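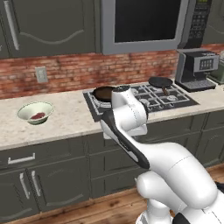
Is Toris worth holding after a jump like this?

I bought 50 shares of Toris in July at 1199 and they're now up 8 per cent. Every tip sheet I get says "breakout" and "strong volumes", which is what they said about Fustik before it sank. The company hasn't announced anything that I can find. Do I sell, or am I being too jumpy? I use Florkton as my broker and their own note just says "positive outlook", no reasons given.

Posted by marginal_gains

stelmakh_holder
Hold. Momentum is with it and the whole sector is green. I've been in Stelmakh for ages and the people who sold on the first rise all regretted it.

pennywise38
I wouldn't take much from the reply before mine. A rising sector lifts poor companies along with decent ones, and you only hear from the holders who did well.

Look at the last set of accounts before you look at the chart again. Is cash coming in, or is profit mostly revaluations and money owed by customers? Toris trades at 38 times earnings by my sums, so you are paying for growth that hasn't been reported yet. As for "strong volumes", compare them with the same month last year. A thinly traded share can move 8 per cent on a couple of large orders.

I can't tell you whether to sell. If you wouldn't buy it at today's price, I'd want a good reason for keeping it. Check the dealing charge too, as on 50 shares it can eat a fair bit of the gain.

oldledger
Brokers earn when you trade. Read Florkton's note with that in mind, and see if it has a disclosure at the bottom.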